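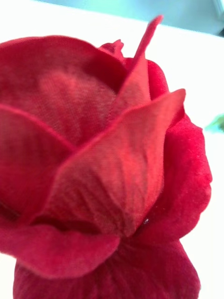
Unit 4: Fabric flowers, petal structure and arranging

Most artificial flowers sold for table and shop display have petals cut from woven cloth, stiffened, then shaped under heat. The weave remains after shaping and is the first thing to look for when grading a stem. On the red rose it shows as a fine grid of threads, clearest on the paler, better-lit parts of the petals and hard to find in the dark folds. Grade in side light for this reason. A cloth that looks flat and even under a ceiling lamp may show creases and pulled threads when lit from one side.

4.1 Terms

Cup: the hollow inner face of an outer petal.
Furl: a petal rolled on itself, usually near the centre.
Wrap: a broad petal that crosses the front of the bloom and hides the bases of the others.
Rim: the free edge of a petal. Record it as smooth, pointed, ruffled or frayed.

4.2 Opening a bloom

Stems that have been stored flat need opening before use. Hold the bloom at the base and work from the outside inwards. Press each cup outwards with the thumb and hold it for a slow count of seven. Leave the furled petals alone. If a wrap has creased, steam it from the back at low heat and let it cool before touching it again. Do not pull a petal by its point; the cut edge frays there first.

4.3 Combining two kinds of flower

A rose with large smooth petals and a pale flower head with many small ruffled ones differ in colour and also in how they take light. The rose gives a few broad areas of light and shade. The ruffled head breaks the light up and reads as a single soft mass from across a room.

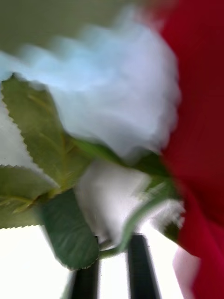 Place the larger head first, and set the second kind so that the two outlines overlap slightly. A full gap between them makes each look like a separate item. Leaves go in last, below the blooms and fanned outwards, with the toothed edges left clear of the petals. Pale yellowish-green leaves suit a light blue or white head. Beside deep red they can look washed out, so check from normal viewing distance.

4.4 Practical task

Work in pairs. Take one Dovero stem and one Kolev stem from the tray and open both as in 4.2. Arrange them with leaves, then write up the rim type, visible weave and any fraying for each. Limit: 50 minutes. Enter results on sheet 2343 and hand it to Yao-tsung Leung before leaving. Stems go back in the tray upright.

Reading for Unit 5: the section on wired stems, up to the end of the table of gauges.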